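Workplace practice: handing over work when someone changes role

Internal moves at Birkitz went up again in the first half of the year. Most were sideways moves between teams on the same site, and most were agreed at short notice. The written handover procedure dates from when people mainly left the company altogether, and it does not deal well with a colleague who has moved two floors up and is still reachable by phone. A revised procedure applies from 14 July 2026.

The main change is a fixed overlap. Anyone moving to another team keeps a share of their old duties for 12 working days, counted from the first day in the new role. During that time the old team may ask for up to one hour a day. After it, questions go through the receiving manager. Under the old arrangement there was no end date, and in the February staff survey 69 per cent of people who had moved in the previous year said they were still answering queries from their former team three months later.
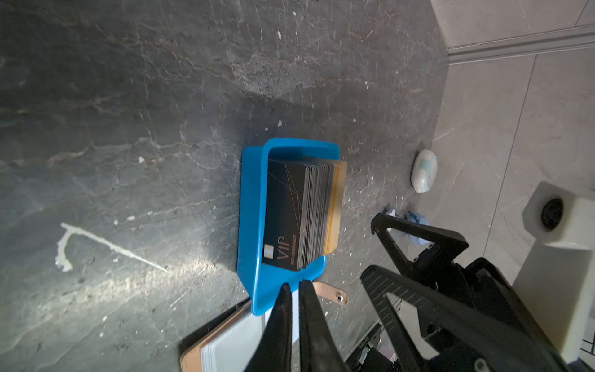 The second change concerns the handover note. It is now limited to two pages and has to be finished before the move, with a copy to both managers. It should list open tasks, the next date attached to each, the people outside the team who expect to hear something, and any agreement made by word of mouth. The last item is the one most often left out. Dewanti Latuheru, who reviewed past handovers for the Skovine office, read over 200 notes and found that agreements with suppliers on delivery times were rarely written down, although the person leaving could usually recite them when asked.

Background material, such as old reports and meeting records, should not be pasted into the note. A pointer to the shared folder will do. Passwords must never appear in it; access is transferred by the service desk on request, and the request should go in at least three working days before the move.

The third change is about who decides on priorities. If the old and new managers both want the same hours, the new manager's request comes first, except for work with a legal or contractual deadline inside the overlap. The employee is not expected to settle this and should not be asked to. Disputes go to the department head, who has one working day to reply. Jintana Paisan tested this rule with the Zariņš account team in spring, when seven people moved within a single quarter. Two cases were referred upwards and both were settled the same day. 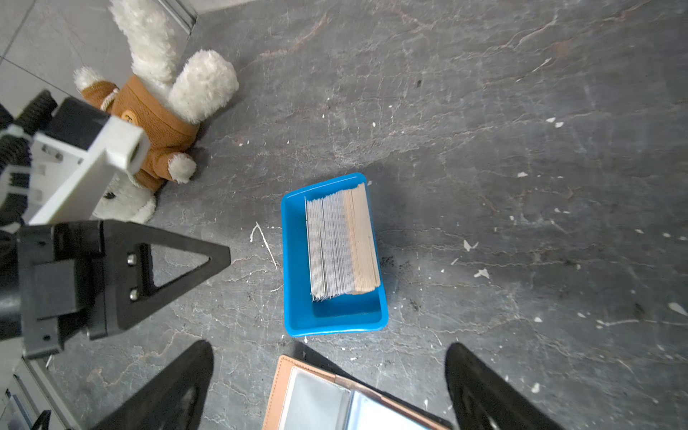 Cards standing on edge in a blue bin.

Part-time staff keep the same number of overlap days, but the daily limit is reduced in line with their contract. Someone on half hours may therefore be asked for 30 minutes a day. Overlap days do not run during annual leave or sickness. They do run during training courses, which has caused some objection and will be looked at again when the procedure is next reviewed.

Temporary cover of less than four weeks is outside the procedure. In those cases a short email to the person covering is enough, provided the manager is copied in.

The form for the note is on the staff pages under Moves and Leavers, where it replaces the older Skarkis template. Notes already started on the old template may be completed on it. Managers with a move agreed but not yet begun should use the new form and confirm the overlap dates in writing to the employee.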